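Section 4. First Cleaning and First Run
Bunari Undercounter Dishwasher, Owner's Guide
Revision of 17/05/2022

Before you start with this section, the machine must be level and connected to water, drain and power, as explained in Section 3. Please keep the door closed and the main switch off until step 9.

4.1 Removing the protective film

The door, the side panels and the top come from the factory with a clear film. The film is thin and on some parts it is difficult to see.

1. Look along the panel from the side, with a lamp if the kitchen is dark. Where the film has an edge, you will notice a small line.
2. Lift one corner with your fingernail. Do not use a knife or a metal scraper.
3. Pull the film slowly and flat against the panel, from the top to the bottom.
4. Check also behind the handle and under the front edge of the top. Small pieces like to stay there.
5. If glue remains on the steel, put a few drops of cooking oil on a soft cloth and let it stay on the glue for some minutes. Then wash with warm water and dish soap.

Note: Film which has been in strong sun or near an oven can become hard and break in strips. Warm it a little with a hair dryer, held 30 cm from the panel, and continue.

4.2 Cleaning the steel for the first time

Two kinds of finish are used for steel parts in a kitchen, and they do not like the same treatment. A brushed finish has fine lines in one direction. A polished finish has no lines and shows every finger mark.

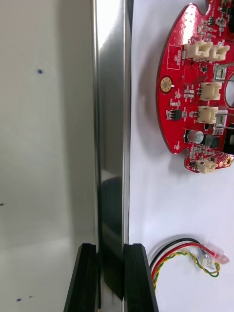 Figure 4-1. Brushed finish, with a polished edge beside it.

6. On brushed steel, wipe always in the direction of the lines. Wiping across them leaves dirt inside, and with a rough sponge it leaves scratches that you cannot take out again.
7. On polished steel, use a microfiber cloth and very little water. Dry it immediately with a second cloth.
8. Wash the inside of the tank with warm water and dish soap, then wipe it with clean water until there is no more foam. Foam in the tank can stop the first run with code F2.

CAUTION: Do not use bleach, salt, steel wool or any cleaner that contains chlorine. Brown points can appear on the steel already after one night. If it happened by mistake, rinse with plenty of clean water and tell your dealer before you use a polish.

Customers often ask if the steel needs oil. It does not. A thin layer of oil gives a nice look for some days, but later it collects dust and flour, and then the cleaning is more work than before. If you wish to use it anyway, keep it only on the outside panels and never on the door seal.

4.3 First run

9. Open the water valve completely and turn on the main switch. The display shows the language list.
10. Select the language and the water hardness. You find the hardness on the paper strip in the accessory bag – see Section 3.6 if you did not make the test yet.
11. Put both baskets inside, empty. Close the door until you hear the click.
12. Press LONG and START together and hold them until the lamp becomes green.

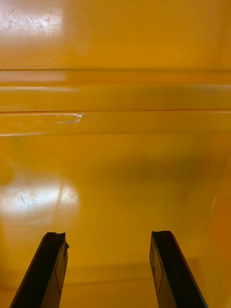

The first filling takes longer than the normal one, and the pump can make a knocking noise while the air goes out of the hoses. Do not open the door during this time. When the program is finished, wait until the lamp is off, then open the door and look at three places: the floor under the front, the drain hose at the wall, and the filter in the bottom of the tank. A little gray dust in the filter is from the production. Rinse it under the tap and put it back with the arrow to the rear.

Note: If the filter is not turned until the stop, the machine works but the dishes stay dirty. It is the most frequent reason for a service call in the first month.

13. Repeat the run one time with detergent and without dishes.
14. Write the date of the first run on the card inside the door frame. Our technician will ask for it.

4.4 Regular care

Every evening: empty the filter, wipe the seal with a damp cloth, leave the door open by the width of a hand.
Every 100 runs: clean the spray arms with the small brush.
Every 12 months, or after 4,000 runs: order the service kit and let the inlet hose be replaced.

If the machine will not be used in December or in another longer holiday, close the water valve and run the DRAIN program before you leave. After the break, start again with step 9.

Spare parts are sent by Fitzsimmons, Skollcombe. For questions on this section, write to Pui-shan Au (installation) or Cletus Gallagher (parts and hoses), and please give the serial number from the plate on the left side of the door.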